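Notebook, December, bench 2
Adhesive label removal from small plastic bottles, continued

Picked up where the last entry stopped. The Vultell labels are still leaving a residue after the warm soak, and the Perkero labels are not. Same bath, same time, same detergent. The difference has to be in the adhesive or in how long the labels have been on. The Perkero lot came in newer, so the two are mixed up and I can't separate them with what is on the shelf.

Bath made up fresh at 8:30. Washing soda and a squirt of plain dish detergent in tap water. The old bath had gone cloudy and was carrying enough loose paper fiber that it was putting lint back onto the bottles. Note for whoever makes up the next one: dissolve the soda in hot water first and then top up cold. Adding it to cold water leaves a crust on the bottom of the tub that takes all morning to go away.

Run 1. Vultell labels, caps on, bottles weighted down under the wire rack. Paper face lifted by itself at the corners. The rest came away with a thumb. Adhesive stayed on the plastic as a continuous film, tacky, slightly yellow. Rubbed with a dry cloth it balls up and smears. Rubbed with a cloth and cooking oil it comes off, but then the oil has to come off too, and that means a second wash.

Run 2. Same again with the labels scored first, one vertical cut through the paper with a dull blade. Water gets under the face sooner. No change in the film. Scoring is worth doing for time only, and it marks the plastic if the blade is fresh. Two of the bottles have a visible line now and are set aside from the reuse lot.

Perkero labels, no scoring. Face and adhesive came away together in one piece, most of them before I touched them. Bottle surface clean to the finger. Held under the lamp there is a faint outline where the label edge was, probably dirt picked up along the edge during handling. It wipes off with alcohol.

Tried the heat gun on dry Vultell labels, low setting, nozzle kept moving. Peels well if pulled slowly and flat back against itself. Pulled straight up, it splits and leaves both paper and glue. One bottle went oval at the shoulder when I stayed too long in one spot. The wall is thin there. Heat is a fair method for a handful and a poor one for a tray.

Hair dryer, same idea, not hot enough. Dropped.

The Giannakopoulos method sheet calls for an overnight soak at room temperature followed by a stiff brush. I have a set in a covered tub now on the lower shelf. My doubt about it is the brush. The plastic scratches easily, and scratches hold glue on the next round of labeling. Will use the soft one first and write down if it fails.
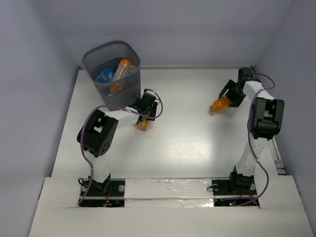
Drying is the other slow step. Bottles left upright hold water in the thread and under the neck ring, and it creeps down the outside hours later and spoils a new label. Upside down on the rack with a gap between them is better. Paper towels underneath stick to the rims, so use the cotton ones and shake them out.

Haltow replacement labels: 170 left on the open roll, sealed roll untouched. Test application on clean dry plastic held at the edges after an hour. On plastic with an oil trace, one corner was up by lunch. So the second wash after oil is required, and a wipe with alcohol after it — dry cloth, one direction.

Sink strainer is blocking with paper pulp. Empty it between runs. Pulp goes in the trash.

To do
Check the overnight tub before making up anything else.
Ask purchasing whether older Perkero stock exists, to settle the age question.
Repeat run 1 with the bath kept hot for the full soak. Mine cooled, and I did not log the end temperature.
Order alcohol, second bottle is open.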